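Desk Clutter Project: What I Found Out

I started this in January because I was sick of losing pens. My plan was simple: write down every time I had to hunt for something on my desk at Clallow Hall, then get an organizer and see if things got any better. (My roommate's stuff didn't count, and there's a lot of it!)

Before the organizer I logged 107 searches in 30 days. Most were for pens, then erasers, then my poor highlighter. With the organizer I logged 62 over the same stretch, so that's a big drop, but I did go home for a weekend in the second half and I should have planned for that.

The stepped kind won me over. Small stuff goes in the low slots, tall stuff in the back, and I can grab things without looking up. The deep back slot is still a problem – erasers go in there and I forget all about them.

The peach-orange organizer, with a pink highlighter lying in front of it:
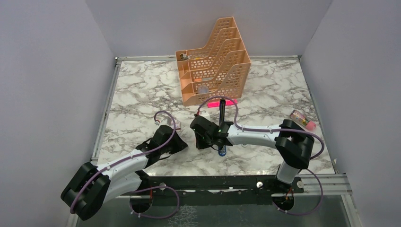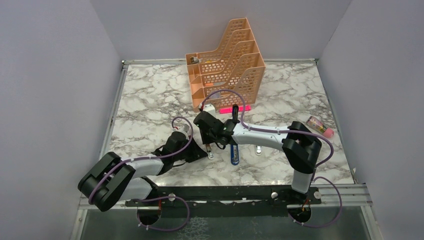 Which things should get the lowest slots?
The ones you reach for every day, like sticky notes and erasers. Save the tall back part for stuff you only need once a week.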